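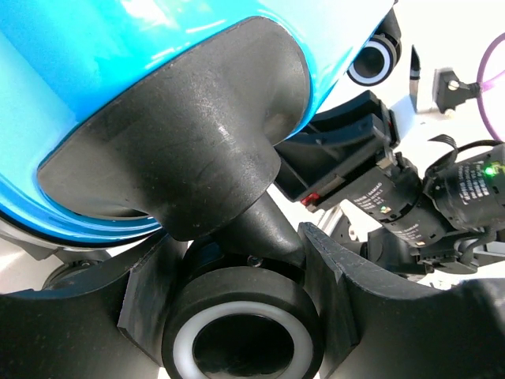

Travel Tips | Study Abroad

How to plan a weekend away while you're at language school

24th May

So you've signed up for a few weeks of language classes in Esthorpe, your mornings are full of verbs, and now you're staring at a free weekend wondering what to do with it. I was in exactly that spot in March. I'd booked a 5-week course, I'd seen the cathedral twice, and I was starting to know the ducks on the river personally. What I needed was a trip! I ended up going to Tetville, had a great time, and made enough mistakes along the way that I can now save you a few.

Step 1: Check your class schedule before you check anything else

I know, it sounds silly. But a lot of schools move the Friday class when there's a local holiday, and mine had a conversation test at noon that I'd completely forgotten about (it was on the board, in big letters, and I'd even copied it down). Look at the notice board, ask at the front desk, and find out if your host family expects you for dinner. If you're in a homestay, tell them by Wednesday. My host mom shops on Thursdays and she had already bought fish for three.

Step 2: Pick one town

My first plan had Tetville on Saturday, the lake on Saturday night, and Prantl on Sunday before the last bus. On paper it fit. Then I added up the hours on the bus and I would have spent more time looking out of a window than walking anywhere. Pick one town, stay the night, and come back Sunday afternoon. If you have a long weekend you can stretch to two, but I'd still keep them on the same bus line.

Tetville is an easy one to start with. The old quarter is small, the market is on Saturday morning, and there's a bridge from 1813 that everybody walks across at sunset with an ice cream. You should too.

Step 3: Buy the bus ticket in person

You can get it online, but the site wouldn't take my foreign card, and I tried it way too many times before giving up. Go to the station instead. It's great speaking practice, and the people at the window are patient if you go mid-afternoon (don't try it right before lunch!). Learn these before you get in line: "round trip," "the early one," and "which platform?" I mixed up "early" and "tomorrow" and had to go back and change my ticket.

The bus to Tetville is number 167 and leaves from the lower level, where the signs are pretty bad. Give yourself an extra fifteen minutes the first time. Keep the paper ticket until you're off the bus, as the driver may check it again halfway.

Step 4: Find a place to sleep

I looked at three kinds of places: a hostel, a room over a café, and a small guesthouse called the Flerov. I went for the Flerov. It's been run by the same family since 1985, the stairs are steep, and breakfast is toast, jam, and really strong coffee. I loved it. If you want to meet other students, though, the hostel is the better choice, and it's closer to the bars.

Whatever you choose, call them. I mean it, pick up the phone, even if your grammar is shaky. Two of the places I called had a cheaper room than the one on their website, and one of them told me the street would be noisy that weekend. 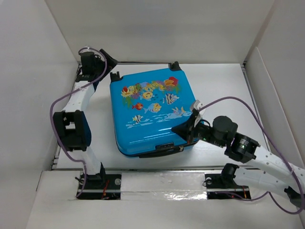

Step 5: Pack the night before

You only need enough for one night, so be tough with yourself. I bring a change of clothes, a rain jacket, my charger, a water bottle, and the small notebook I use for new words. The textbook stays home. I've carried mine on two trips now and opened it zero times. Do bring your student card, because you'll get money off at the Tetville museum and at the castle if you decide to climb up there.

Bring some coins too. The market stalls didn't want cards, and neither did the lockers at the bus station.

Step 6: Set yourself one little language job

This was my teacher's idea and I rolled my eyes at it, but it made the weekend a lot more fun. Before you go, pick one thing you have to find out by talking to people. Mine was how to make the almond cookies they sell all over Tetville. I asked at two bakeries and a market stall, got three different answers, and ended up in a long chat about lard. I understood maybe half. On Monday I had something to talk about in class besides "I walked and I ate."

Step 7: Get the earlier bus home

The last bus on Sunday fills up with students, and if it's full, you're stuck until Monday morning. Take the one before it. You'll have time to do laundry, eat something, and look over your homework, or at least think about looking over it.

For my next free weekend I'm going to try Prantl, which has hot springs and a Sunday flea market. The bus is slower and you have to change once. I'll add the stop names here when I've done it, and if you've already been, tell me in the comments where to eat!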